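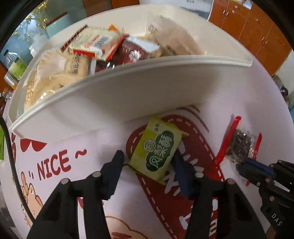
Kann man mit handgeführten Greifern aus der Gemeinschaftswerkstatt brauchbare Trainingsdaten für einen Roboterarm aufnehmen?

Für einfaches Greifen und Ablegen reicht die Qualität vermutlich. Für alles, was mit Kraft zu tun hat, reicht sie nach unserem Stand nicht, denn gemessen wird keine.

# Plirside: Bauunterlagen und Aufnahmen

Stand: 13.04.2023, Werkstatt Hornum

Das Repository enthält die Druckdateien für ein Paar Zweifingergreifer, die Skripte zum Zuschneiden der Videos und einen kleinen Satz Aufnahmen. Wer ein fertiges System sucht, ist hier falsch. Der Arm, auf dem das Ganze später laufen soll, ist noch im Bau, und die Behauptung, dass sich Handbewegungen ohne Weiteres auf ihn übertragen lassen, haben wir bisher nur gelesen.

## Inhalt

```
/druck Finger, Gelenkhebel, Griffschale
/aufnahmen Videos, je Durchgang ein Ordner
/skripte Zuschnitt, Abgleich links/rechts
/notizen Messprotokolle, unsortiert
```

## Aufnahmen

- 60 Durchgänge aufgenommen, 42 davon behalten
- Aufgabe: verpackte Snacks zwischen Tisch und Kunststoffwanne umlegen, mit zwei Greifern
- Kamera am Greifer, kein Blick von außen
- Keine Kraftwerte, keine Tiefenbilder

Aussortiert wurde, was beim Abgleich der beiden Seiten nicht zusammenpasste. Das Kriterium ist weich. Zwei Leute hätten wahrscheinlich zwei verschiedene Listen geliefert, und deshalb liegen die verworfenen Durchgänge unter `/aufnahmen/verworfen` mit im Paket.

Die Tütchen sind als Testobjekt unangenehm. Folie glänzt, gibt nach und liegt selten flach. Das grüne mit der chinesischen Beschriftung hebt sich von der hellen Tischdecke gut ab, ein durchsichtiges mit roten Enden macht der Segmentierung deutlich mehr Mühe. Dazu kommt das Muster der Decke mit seinen roten Schriftzügen und Figuren. Ob ein Modell darauf das Greifen lernt oder bloß diese eine Decke, können wir mit dem vorliegenden Material nicht beantworten.

## Mechanik

Die Gelenke laufen auf Metallstiften. Die Stiftlöcher sind in der Druckdatei zu eng angelegt und müssen nachgerieben werden. Das Spiel wächst mit der Zeit; nach 20 Durchgängen haben wir die Stifte jeweils geprüft, die Werte stehen in `/notizen`. Ein Trend ist zu erkennen, für eine Kurve ist es zu wenig.

Die Fingerauflagen sind der Teil, dem wir am wenigsten trauen. Version 3 greift Folie besser als Version 2, allerdings wurde zwischen beiden auch das Material gewechselt (jetzt von Lambrechts). Was davon geholfen hat, wissen wir nicht.

## Software

Der Abgleich benutzt Jekine 0.4. Neuere Stände sind ungetestet. Bei langen Aufnahmen läuft die Zeitbasis auseinander, in der schlimmsten Datei um 37 Bilder. Das Skript korrigiert linear:

```
python skripte/abgleich.py --links L.mp4 --rechts R.mp4 --linear
```

Linear ist eine Annahme. Stichproben am Anfang und am Ende stimmen, die Mitte hat keiner systematisch geprüft.

## Wofür der Datensatz nicht taugt

- Aussagen über Erfolgsquoten eines Roboters
- Training auf andere Tische, Lichtverhältnisse oder Gegenstände
- Vergleich mit veröffentlichten Datensätzen

## Offen

- [ ] Durchgänge ohne gemusterte Decke
- [ ] Fingerauflagen einzeln testen, Material konstant halten
- [ ] Kabelführung am Griff, im Mai
- [ ] Abgleich in der Mitte langer Dateien prüfen
- [x] Verworfene Durchgänge ablegen

Fehlerberichte bitte mit Ordnername und Version der Fingerauflagen.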